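Search posts
Search

Gwenllian Hughes
OK I have finished my first month of walking to work and I have to tell you all how much I love it. Thread!
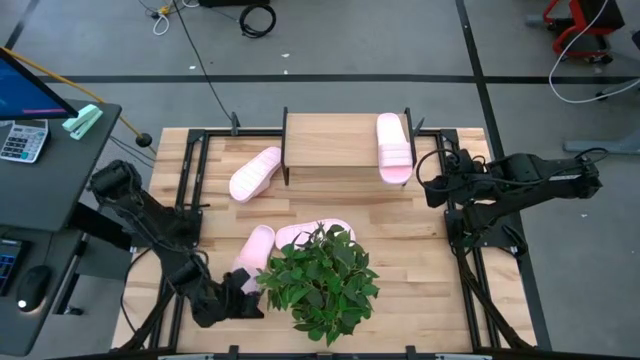
Pink slippers, little shelf, leafy plant.

1/ The route is 2 miles, from my door in Prultton over the Nartey bridge and up the long hill. I used to drive it and could not have named one tree on the way. Now I have a favorite tree (the crooked sycamore by the bridge, go say hi).

12 replies · 30 likes

2/ My step counter says the hill alone is 1,130 steps. In week one I stopped twice and pretended to read my phone. Last week I went straight up without stopping and wanted to ring a bell at the top!!

3/ The birds! In September the swallows line up on the wires by the old Celari bakery and then one morning the wires are bare. I'd lived here for years and missed it every time.

4/ Shoes: go half a size up from what you think. My feet swell by the time I reach the hill, and I lost a toenail learning that. Wool socks even when it's warm, trust me.

5/ Rain is fine. Rain is kind of great? Wind is the one that gets me, especially on the bridge, where I've now lost a hat and most of a bagel.

6/ I pass a man of 62 (he told me, very proudly) who walks in from Grulby, which is over twice as far as mine. He says good morning to every single dog by name. I know four of them now.

7/ Slippers on the minute I'm home, feet up, big mug of tea. Best part of the day.

8/ Next month I'm trying the river path. If you know whether the gate is open before 7 a.m., please tell me!

9 shares · 41 likes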